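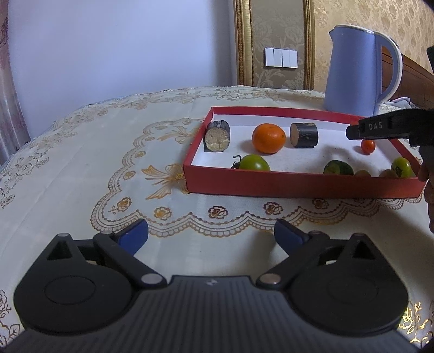
Mixed produce holds best at room temperature when it is kept in a single layer in a shallow, open container. Depth is the main fault in most fruit bowls: the weight of the upper pieces bruises the lower ones, and the lower ones are not inspected until they have started to leak. A shallow cardboard box with a white interior, such as the red one on the tablecloth, does the job well. The rim is low enough to reach over, and the pale base shows up juice, mould dust and dropped stems that a dark base would hide. An orange, green tomatoes, cut eggplant and a piece of cucumber can share a box of this sort for sorting, but they should not all be stored in it. The rest of this page covers what goes where.

Choosing the box

Use clean, dry cardboard with a rigid base. Printed or coated outer faces are acceptable; the inside should be plain. Endov and Rulline both make shallow gift boxes that suit the purpose once the tissue is removed, and the lid can go underneath as a stiffener. Reject any box with a musty smell, a softened base or old staining. A torn corner is cosmetic as long as the base is sound. Fold the flap outward so that it does not scratch soft skins, or tape it flat on the outside.

Line the base only if the produce is very ripe. One sheet of paper towel is enough. Replace it when it marks.

Green tomatoes

Leave the calyx on. Pulling it off opens the stem scar, and the scar is where most moisture loss and most rot begins. Trim a long or woody stem with snips if it is likely to pierce the neighbouring fruit. Set the tomatoes apart, out of direct sun, at normal room temperature. Mature green fruit will colour in the box. Immature fruit generally will not, and is better used for relish.

Lift each one by the sides, with light and even pressure, and turn it over to check the underside. Do not test with a fingertip or thumb. Pressing on one point damages the flesh below the skin, and the mark may take a day or more to show. 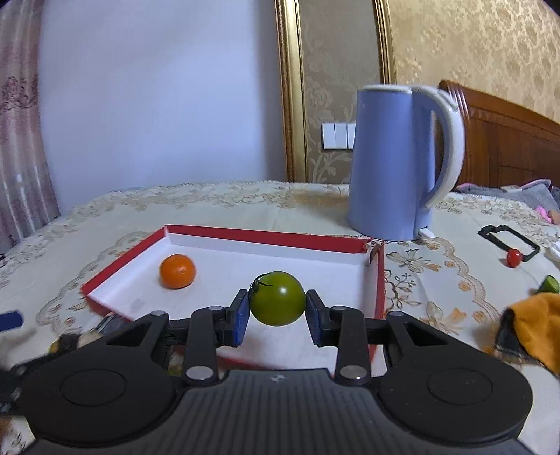

Check every two days. Remove anything split, weeping or soft at the shoulder and use it the same day if the damage is minor. Fruit that has begun to turn can be moved to a second box so that the slower ones are handled less. Ripe tomatoes, including cherry tomatoes, stay out of the refrigerator until fully coloured – after that, a few days of chilling does little harm, though flavour improves if they are brought back to room temperature before serving.

Citrus

Oranges keep on the bench for a week and in the crisper for considerably longer. They do not ripen further after picking. A small dark fleck on the rind is normally superficial and can be ignored if the rind around it is firm. A pale, spongy patch is a different matter. Discard that fruit and wipe down whatever it was touching.

Eggplant and cucumber

Whole eggplant dislikes both cold and dry air. Keep it in the coolest part of the kitchen and use it within 4 days. Cut eggplant browns at the face quickly. The browning is oxidation and does not mean spoilage; take off a thin slice and cook the remainder. Wrap cut pieces closely, refrigerate, and use them by the following day.

Cucumber should be kept away from ripening tomatoes, which give off ethylene and will yellow the skin. Once cut, it goes in a covered container in the refrigerator with the cut face against a piece of paper towel. Cut vegetables of either kind should be on the bench only while they are being sorted or prepared.

Protecting the table

Cardboard wicks. If a piece of fruit leaks, the juice can travel through the base and into the cloth underneath, and tomato on a cream cloth is slow to shift. Put a tray or the box lid between the two. Treat a fresh mark with cold water from the reverse side of the fabric, then launder as labelled. Hot water first will set the colour.

Retire the box when the base loses its stiffness. Clean cardboard goes in the recycling; stained cardboard can be torn up and composted, provided the outer face is not plastic-coated.

Revised by Dalia Kazlauskienė, 12 May 2026

Print this page
E-mail this page

Related tips
Relish from end-of-season green tomatoes
Crisper drawers: humidity settings explained
Getting fruit stains out of table linen
Salting eggplant – when it is worth doing
Varent and Kļaviņa storage tins compared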